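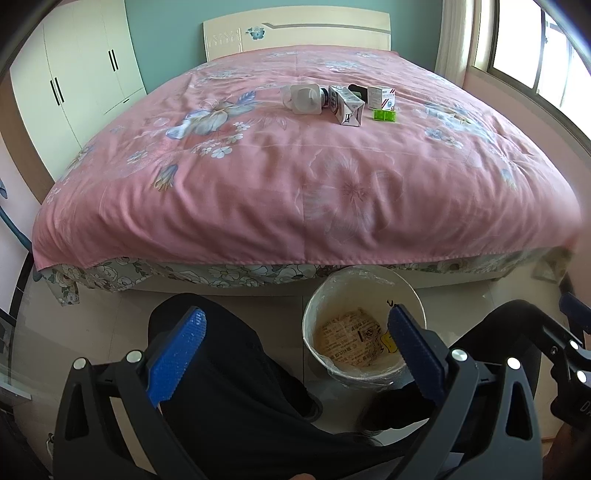 Quezada Music House started as hand percussion lessons in a spare bedroom in Hiltport, and we still like to think of ourselves as a household that happens to teach. Marisol Palacios gave those first lessons with 2 students perched on the end of the bed, congas between their knees, learning to play softly enough that the neighbors stayed friends (mostly!). A pink bedspread with big pale blue blossoms across it is about as far from a concert hall as you can get, and we have always been fond of that. Plenty of good players learned their first patterns in a room with a bed in it, and plenty of you practice in one now.

These days we have proper teaching rooms on Vurnow Street, and 138 students come through them, from little ones with shakers to grandparents who always wanted to try the bongos. We teach congas, bongos, timbales and drum set, along with a Latin piano class that filled up in April faster than we could print the sign-up sheet. Lessons are one to one or in small groups, whichever suits you, and you are welcome to sit in on a class before you decide anything.

We also put out our own play-along books under the Flirkitz name. There are 10 of them so far, each with slow and full-speed tracks, and Marisol still plays every conga part herself. If you get stuck on a page, write to us and one of the teachers will write back, usually at some length.

Contact | © Quezada Music House, Hiltport | Back to top
845 shares · 2 comments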